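Raltby cell notebook: gripper rules in simulation, December

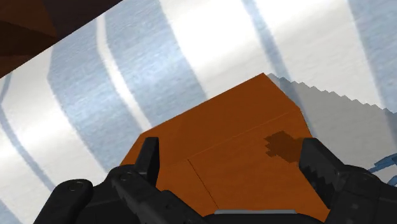 p. 355

Went over the handling rules with Adoración Collado before the next batch of sim runs. The set we copied over from the Cordero arm doesn't fit the two-finger gripper, so we rewrote it. Wrist view, orange block between the fingers, striped surface under it. Most of what follows came out of looking at views like this one.

Rule 1. Both fingertips have to be in view before a close command goes out. A corner of the block hidden behind a tip is fine. A hidden tip is not.

Rule 2. Closing speed is capped at 60 percent until contact is reported, then the force limit takes over. Same cap in sim and on the bench. Chin-lung Kuo wanted sim uncapped to save time. We talked it over and left it capped, as people copy configs across without reading them.

Rule 3. Contact comes from the contact flag only. Do not call it from the picture. In the wrist view the right tip overlaps the side of the block and there is a dark shadow patch running up to it on the orange face. Easy to read that as touching. I can't tell from the view and neither should the labeling script.

Shadows: the edges are stepped, both on the block and on the striped surface to the right of it. Looks like shadow map resolution to me. Try raising it before we touch the light position. Until then, any run used for edge detection gets the tag "coarse shadow" in the log. The stripes still show through the dark part, so segmentation may cope, but check.

Other objects: there's a bit of something blue near the right finger. The old rules say nothing about neighbors. Proposed wording: "Log every object in view at close, including partial ones." Adoración agrees. Need to see if the Bolurex logger has a field for it or if it goes in comments.

Batch size stays at 1000 runs per rule change, one change at a time. Seeds go in the log header.

To do:
Send the draft to Kiler for the bench side.
Ask Chin-lung where the shadow setting lives now.
Rename the config so it no longer says Cordero.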